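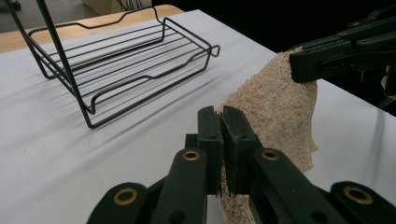

How many towels does one bathroom need within arm's reach? Two hand towels and two bath towels for a household of two, with one spare of each somewhere close by, and everything else can live down the hall.

I came to that number the slow way, so this is going to be a long thread, and I apologize in advance to anyone who followed me for soup.

We moved into the Comham place in October with four boxes marked TOWELS. Four! Some of those towels came from my college apartment and a couple of them are older than that. I had never once seen them all in the same room before, and it was a humbling afternoon.

The bathroom here has no linen closet. It has a medicine cabinet that holds a toothbrush and a grudge, a pedestal sink with no counter, and one hook on the back of the door that was put there by a very tall person. So the towels needed a home of their own.

My first try was a big basket on the floor. It looked lovely for a day. Then you pull one from the bottom, the whole pile slumps over, and you're refolding at seven in the morning with wet hair. (I did this for weeks before I admitted it wasn't working.)

Second try was a shelf over the door, which I still think is a good idea for other people. I'm short. I was getting towels down with a broom handle.

So now I'm on black wire, and I'm a convert. What I like is a low rail around the sides, enough to keep a folded stack from sliding off, and open rods underneath so air gets to the bottom towel too. Solid shelves always gave me that one musty towel at the end of the week.

A word on size, while I'm going on about it. Measure your towels FOLDED before you buy anything to put them on. I measured the wall, the door swing and the gap beside the sink, felt very clever, and forgot the towels completely. Luckily a fold can be changed.

Which brings me to folding! I grew up in a thirds household: long sides in, then in half, then in half again. It makes a handsome flat square and it's still what I do for bath towels.

Hand towels are another story. Thick terry doesn't want to be a square. You press it down, you turn around, and it has puffed itself back up like bread dough. For those I've gone over to a loose fold that ends up in soft layers, and I stand it on its edge like a book on a shelf.
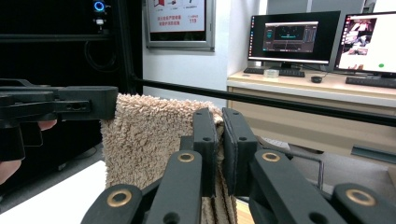 Under my last towel post there was a reply from Lamptey that I keep thinking about: I stopped folding mine altogether, I roll them from the short end and tuck the corner in, and my kids can put them away without me redoing it, so why make life harder?

And I take the point, I really do! Rolling is quick, it's forgiving, and a rolled towel fits in places a folded one won't. If you have children helping, roll and be happy.

My trouble with rolling is that deep-pile towels make such fat rolls. I tried it with our beige ones and fit 3 where I'd had 4 folded. With thin towels I'm sure you'd never notice.

A few of you asked about keeping them fluffy. I shake each one hard before it goes in the dryer and again when it comes out, two or three good snaps, and I skip the fabric softener. My grandmother used a splash of white vinegar in the rinse and I do too, when I remember, so every other wash at best.

I also take them out while there's the tiniest bit of damp left at the hems and hang them over a rail for up to 60 minutes before folding. Fold a warm towel straight from the dryer and you get a crease right down the middle that stays till the next wash. It hurts nothing, I just don't like looking at it.

If you're putting wire anything on a painted surface, stick felt dots under the feet. I lined ours with a plain white sheet while I was fussing with the arrangement, then put the dots on afterward. The windowsill in the old Birnberg apartment still has my scratches in it, I'm sure.

As for the extras, most of the college towels went to the animal shelter, and they were so happy to have them. Call yours first, some only take certain sizes. I kept one for washing the car and one purely for sentimental reasons (it has a duck on it).

Next up is the sheet situation, and I'm going to need to work up to that. We own one fitted sheet that doesn't match any bed in this house. If you have a fitted sheet fold that works for a person with short arms, please put it in the replies, and tell me which corner you start with.

Contact | © 2021 Plerevex | Back to top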